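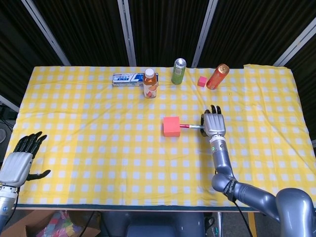

Why does my arm stop for a moment at every waypoint, and how do I make the motion continuous?

Your planner is most likely giving you positions without velocities, so the controller assumes that the velocity at each waypoint must be zero. It speeds up, slows down and stops, then does the same for the next one. Run a time parameterization step over the whole path before you send it, and send it as one trajectory, not as a list of separate goals.

More details from the person who asked

Posted by Ruwan Ranasinghe

Thank you for looking at my problem. I write more here because the short version of my question was edited.

I have a two-arm setup and I use the Cisto planner with the Mondal trajectory controller. The planner gives me a path of 159 points for a simple reach over the table. When I execute it on one arm, the motion is correct in space but it is not smooth. The wrist makes small stops all the time and I can hear it in the gearbox. In simulation I don't see the stops, or maybe they are too small to see.

What I tried already:

I increased the maximum velocity in the config file. The motion became faster between the points but the stops are still there.

I removed every second point from the path. It became a little better, but then the elbow passed too close to the table edge, so I put them back.

I changed the controller rate from 200 Hz to 1,000 Hz. I could not notice any difference.

My code takes the path, makes a loop over the points, and for each point calls move_to() and waits until it returns. I suspect that the wait is part of the problem, but if I remove it then the arm goes directly to the last point and ignores the others. This is of course dangerous, and I stopped it with the button.

3 answers

Murali Bhat (accepted answer)

Your suspicion about the wait is correct. move_to() is a blocking call, and it returns only when the arm is inside the goal tolerance and the velocity is near zero. So you are asking for a full stop at each point. If you don't wait, each new goal replaces the one before it, and this explains why only the last one was executed. The controller is doing what it was told in both cases.

You need to change two things.

First, give times to the path. A planner like yours thinks only about geometry: which joint angles, in which order, without collision. It does not know how fast you want to go. The time parameterization takes the path plus your joint limits and calculates a time, a velocity and an acceleration for every point. Only the first and the last point should have zero velocity. After you run it, print some points from the middle of the result. If the velocities there are all zero, or if the field is empty, the step did not work and you should not continue to the robot.

Second, send everything in one message. In your case it will be something like this:

path = planner.plan(start, goal)
traj = retime(path, vel_limits, acc_limits)
controller.execute(traj)

The names can be different in your version, please check. The wait comes one time, after execute.

Also be careful with the acceleration limits. Many arm description files have velocity limits but no acceleration limits, and then the tool uses a default value which can be much too high or too low for your wrist joints. Write them yourself. I would begin with low values and increase them while somebody stands near the stop button.

About the rate: 200 Hz is fine for this. The rate decides how often the controller interpolates between the points — it cannot repair points which all say "stop".

Comment by Ruwan Ranasinghe: The velocity field was empty! I did not know that this field exists. I added the retiming and now the stops are gone, except one small jump at the very beginning. Is it the same problem?

Comment by Murali Bhat: No, it is a different one. Probably the first point of your trajectory is not exactly the current joint position. Read the joint state immediately before planning and use it as the start. If you plan in the morning and execute the saved path after lunch, the arm has maybe moved a little, and the controller tries to correct the difference in the first cycle.

Comment by Ruwan Ranasinghe: Yes, I was loading a saved path. Thank you, I will plan again each time.

Jessie Cowie

try a low pass filter on the joint commands. worked for me on a Teller arm

Comment by Omar Hattar: I would not recommend this as the first solution. The filter makes the commands late compared to the plan, and with strong filtering the arm cuts the corners. The path was checked for collision before the filter, and what you execute after it is another path. For a person who already had the elbow near the table edge it is a risk.

Comment by Jessie Cowie: fair, mine was in free space

Omar Hattar

The accepted answer is good and I only want to add some things which cost me much time.

If you have duplicate points in the path, the retiming can fail or give very strange accelerations. Two points that are almost the same are enough. It happens often when you join two plans together, as the last point of the first plan is also the first point of the second one. Remove one of them before you retime.

Joining is also where the next stop is hiding. If you retime each plan alone and join them after, you will have zero velocity at the connection. Join first, then retime the full path. But if the hand must open or close at this place, keep them separate and accept the stop, it is what you want there.

Straight line paths with sharp corners are another case. To pass exactly through a sharp corner the arm must become almost zero in velocity, whatever software you use. Most tools have a parameter for blending, sometimes named path tolerance or blend radius. It makes the corner round by a small distance. Choose this distance smaller than your clearance to obstacles, and run the collision check again on the blended path, because some tools check only the original one.

For two arms: if they need to move together, put all the joints in one trajectory with one common time. When I used a separate retiming for each arm, the left arm finished earlier than the right one, and the two were not anymore in the positions that the planner had checked against each other.

Last, record the commanded and the measured joint velocity and plot them on the same graph. When the commanded line goes down to zero, the problem is in your trajectory. When the commanded line is smooth and only the measured one is shaking, look at the gains of the controller, and for that it is better to open a new question.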